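Gripper group notebook, entry 14
Saturday, 21st December
Written up by Bastian. At the bench: Chia-hao, Sudheer, me. Knut came by after lunch.

Plan for the day

Get the box task into a state where any of us can run it the same way. Check the finger pads before we record anything long. Ottmar wants a set he can train on before the April demo, and the November recordings are no use to him because we changed the pads twice and wrote down neither change. So from now on pads get a line in the notebook every session.

Target is 60 clean demonstrations of the box task. We agreed on 20 per person so the set isn't all one style. Chia-hao moves fast and straight, Sudheer goes slow and corrects a lot near the end, and I'm somewhere in the middle.

Task as we run it now

White storage box on the light wood table, lid off and flat behind it. One hand-held gripper in each hand. The right one does the reaching into the box. The left one stays near the front edge of the table until it is needed. Start and end every demonstration with the jaws open over bare table, so the cutting script has something to find. Call out "bad" if you drop the part and start over, don't try to save it.

Pads and box

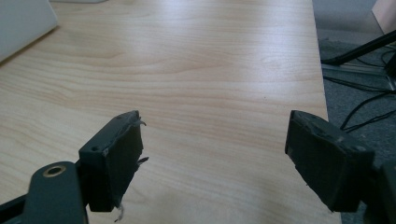
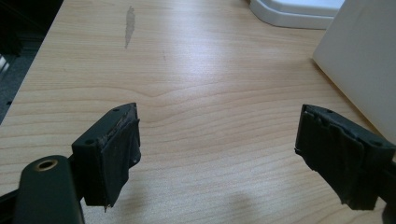
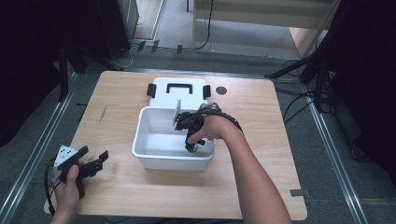
First two are jaws open over bare table, third is the right gripper down in the box with the small green part at its tip.

Notes on the pads

The tape is the weak point. In the first picture the left finger has frayed light gray strips sticking out from its edge, and the right finger has no loose strips at all. In the second it's black tape on both fingers, wrinkled and ragged at the bottom, and the right one is the worse of the two. Knut says loose ends will catch on the box rim sooner or later. I agree.

Sudheer would like to drop tape completely and glue on the rubber sheet from Reuter. Chia-hao is against glue until we've tried the sheet on one pair, as getting glue off the old Prollen fingers took her a whole evening and left a mess. We'll try one pair only.

To do before the next session:
Cut off every loose end, both grippers.
Re-wrap so the tape ends on the back of the finger, away from the gripping face.
Write the pad type and the date on the session sheet.

Recording

The Bavel laptop filled its disk again. Moved everything up to last week onto the shared drive and cleared it. We need 2,000 frames of slack at the end of each session or the last file won't close properly, and I lost one that way today. Sudheer is adding a check to the start script.

Marker tracking was fine when we kept the plates facing the head camera. It dropped out 2 times, both mine, both from rolling my wrist too far on the way in. Keep the elbow low and let the gripper come down straight.

Cables — still a nuisance. The right one runs back along the forearm and pulls when you reach for the far corner. Tried a loose strap above the elbow. Better, but I want a second opinion from someone with shorter arms.

Open questions

Does Ottmar want the lid put back on as part of the task, or as a separate one? I'd keep it separate. Mail sent.

Is the Hisent calibration sheet still good after we moved the table? Chia-hao will redo it first thing next time and compare.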